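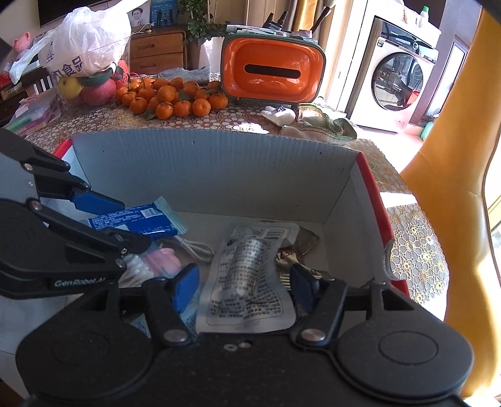
Suryani Liew, Anisa Ginting
Clomier Shared Workshop
22 Dec 2025

Figure 3. Two hand-held grippers at a cardboard box of mixed packets on a household table. A silver-white pouch lies between the blue pads of the near gripper; the second gripper reaches in from the left.

4.2 Box task and finger geometry

The Nurell arm was built on a shared bench with hand tools, a drill press and one desktop printer. Its wrist and shoulder are described in Section 3. We turn now to the fingers, which were redesigned twice after the first trials in August, and to the household task against which they were sized.

Unpacking a small box was chosen as the main task. Soft packets have no fixed shape, and the walls of the box limit the directions from which a finger can approach. Figure 3 shows a typical arrangement. The near gripper reaches in over the front with its pads on either side of the pouch, while the other comes over the side wall, its lower finger close to a blue packet. A looped white cord runs from beneath that packet towards the pouch. Loose cord of this kind is a known source of failed lifts on the Nurell arm, as it can be drawn up with the item and pull a neighbour out of place.

Demonstrations were made by hand and replayed on the arm at reduced speed. In total 200 demonstrations were recorded, of which 112 were kept. The remainder were dropped where the wrist path passed outside the reach of the arm, mostly at the far corners of the box. The box was not fixed to the table.

The first Nurell fingers were flat printed plates. On wrinkled plastic they closed on air or on a single fold, and the item slipped during the lift. The second set carried a soft pad 50 mm long, glued to a stiff backing. Slip was reduced, but the backing was too thick to pass between a packet and the box wall. In the third set the backing was thinned towards the tip and the pad was carried over the end – a small change in the print file, though it required a new mould for the pad.

Each finger pair hangs from a Pillai bracket cut from aluminium plate. The complete hand, with motor and cable, has a mass of 740 g. This is close to the limit of the elbow drive, and a heavier bracket made to the Godano drawing was set aside for that reason.

Two faults remain. The pad edge lifts after repeated contact with cardboard, and the motor cable still rubs on the bracket when the wrist is fully turned. Results for the third finger set are given in Section 5.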